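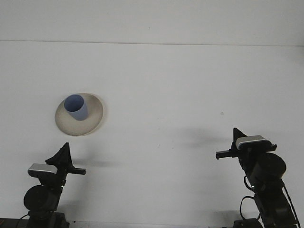

Imprimir
Enviar por correo electrónico

NOTA DE PRENSA
11 de noviembre de 2023

El club de robótica Grulley presenta su proyecto de manipulación con dos brazos y abre la convocatoria de marzo

El club estudiantil de robótica Grulley ha hecho público el planteamiento técnico de su proyecto de este curso, dedicado a la manipulación de vajilla con dos brazos robóticos. La tarea de referencia consiste en retirar una taza de un plato, depositarla sobre la mesa y devolverla a su posición inicial sin volcarla ni desplazar el plato fuera de la zona de trabajo.

El proyecto se desarrolla en el taller Kazemi y está dirigido por la ingeniera Elaheh Azimi. El equipo de programación lo coordina el estudiante Shahab Kiani; Yasaman Karimi es responsable de la calibración y del registro de datos. La empresa Soltent aporta el material de montaje y Bemix cede tiempo de cálculo para el entrenamiento de los modelos de control.

El montaje emplea una mesa blanca despejada, con los dos brazos enfrentados a la zona central. Cada brazo termina en una pinza de dedos negros y lleva un módulo sensor en la muñeca. Los objetos de la primera serie son un plato llano de color crudo y una taza cilíndrica azul claro sin asa. La ausencia de asa obliga a sujetar la pieza por la pared o por el borde, y la colocación descentrada de la taza sobre el plato modifica en cada ensayo el ángulo de aproximación.

La primera fase prevé 200 demostraciones teleoperadas por los propios estudiantes. En la segunda se ampliará el conjunto hasta 1000 secuencias, con variaciones en la posición del plato, la orientación de las pinzas y el reparto de funciones entre los brazos. La evaluación final constará de 100 ensayos autónomos. Se considerará válido un ensayo cuando la taza quede en pie y ninguna de las dos pinzas haya entrado en contacto con la otra.

«La dificultad principal está en la coordinación – un brazo estabiliza el plato mientras el otro levanta la taza – y en que el error de calibración de cada muñeca se suma al del conjunto», señala Azimi. «Por eso hemos fijado primero el protocolo de medida y después el calendario de entrenamiento».

Kiani añade que el club ha descartado por ahora los objetos transparentes y los cubiertos. «Queremos una línea base reproducible antes de cambiar de vajilla».

El protocolo de ensayo, las plantillas de registro y el programa de calibración se entregarán a los centros participantes en la convocatoria de marzo. Podrán inscribirse equipos de secundaria y de formación profesional, con un docente responsable por equipo. La revisión técnica de las candidaturas corresponde a Houshang Soltani y Gobnait Mac Mathúna.

Las solicitudes deben incluir una descripción del equipamiento disponible, el número de estudiantes y una propuesta de tarea con dos objetos como máximo. Los centros sin brazos propios podrán solicitar turnos en el taller Kazemi.

Contacto para medios: secretaría del club Grulley, taller Kazemi.

Imprimir | Enviar por correo electrónico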